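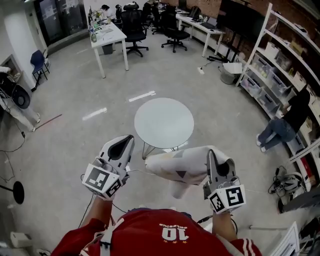

A reader in Dudbridge wrote in last month to ask how on earth you're supposed to know which version of a breaking story to believe when five outlets are running five different ones. Great question, and I love answering it, so let's build a timeline!

How to Make Your Own Breaking News Timeline

You need a spreadsheet (or a legal pad) and one big story that's still moving. I'll use the Ploltside rail tunnel fire, which I followed for 24 hours straight back in November.

Step 1. Set up your columns
Make four: time published, outlet, claim, and source of the claim. That last one is where all the fun is. "Officials say" goes in exactly as written. Don't fill in which officials unless the article tells you.

Step 2. Log the first reports
Grab the earliest 10 articles you can find and write one line for each claim. My first batch had the fire starting at 2 different stations – and both versions traced back to the same local radio bulletin.

Step 3. Follow the links backward
Click through every "according to" until you hit a document, a recording or a witness. If three articles lead to one post, that's one source, so color those rows the same. You'll be amazed how fast the page turns a single color.

Step 4. Watch for quiet edits
Save a copy of each article when you log it. Go back in the evening and compare. One early story put the number of stranded passengers at 3638, and by 9 p.m. the figure was gone with no correction note. Add a new row for the change and leave the old one alone.

Step 5. Mark what's still open
Type OPEN beside anything that rests on one unnamed source. Claims of responsibility go here too, until investigators or a court back them up. Mine had six OPEN rows at the end of the first day and I was thrilled with it.

If you'd like company, the Hoshino reading group does one of these together every month, and the Bestulon library lets you into its newspaper archive with a regular card. Bring a charger – the outlets by the window don't work.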